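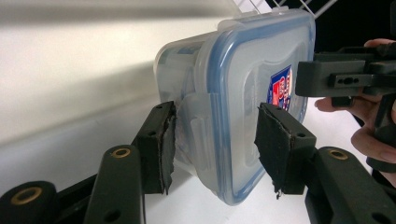 A frosted food storage container with a blue-rimmed lid.

About Us

Paltarby Outdoor Centre provides guided walking, orienteering and camping for schools, families and adult groups in the Welside valley. The Centre is run by the Paltarby Trust, a charity governed by a board of eight trustees, and is open to the public throughout the year except where notices state otherwise.

Our History

The Centre began as a summer programme of guided walks between the village of Paltarby and the reservoir at Vodholm. Demand from local schools led the founding trustees to take a lease on the former forestry offices, which were converted into a classroom, a drying room and a map store. The bunkhouse followed some years later. Its two wings are still known by the names of the nearest hills, although the signs were changed when the building was rewired.

Today the Centre looks after 186 hectares of mixed woodland, meadow and lakeshore, together with the footpaths that cross them. Part of the lakeshore is managed as a quiet area during the nesting season, and visitors are asked to follow the marked diversion at that time.

What We Offer

Day visits are available to schools and youth organisations from the beginning of the September term. A standard day includes an introduction to map and compass, a morning route in the lower woods and an afternoon course set by our instructors. Groups wishing to stay overnight may book the bunkhouse or, in the warmer months, the camping field beside the Cai stream.

The permanent orienteering course has three levels of difficulty. Maps may be bought from reception or collected in advance by group leaders. Families are welcome to use the course without booking — a parking charge applies — and control cards may be handed in on return for checking.

For adults, the Centre runs navigation weekends, winter walking days and a leadership course for those who already take groups into the hills. The highest point reached on our regular walks is the Vodholm ridge, at 326 metres.

Members of the Centre receive free parking, a printed programme and reduced rates on weekend courses. Membership now stands at roughly 600 households.

Our Staff

Maritza Bermúdez, Director, is responsible for the overall management of the Centre and reports to the trustees.

Yusri Wuisan, Head of Instruction, oversees all courses and the training of seasonal instructors.

Larasati Saragih, Schools Officer, is the first point of contact for teachers planning a visit.

Fikri Siregar, Land and Paths Manager, is in charge of woodland work, waymarking and the camping field.

Gemma Bainbridge, Bookings and Membership, handles reservations, renewals and general enquiries.

Safety and Access

All outdoor sessions are led by qualified instructors holding current first aid certificates. Risk assessments are supplied to group leaders on request. The lakeside path is level and surfaced as far as the bird hide — the woodland routes beyond it are steep in places and may be muddy after rain. Two all-terrain wheelchairs can be reserved through the bookings office.

Dogs are welcome on leads, except in the quiet area and the bunkhouse.

Contact

Enquiries should be made to reception in person, by telephone or through the form on our contact page. The office will be closed on Dec 25, 2025. Footpaths and the lower car park will remain open on that date.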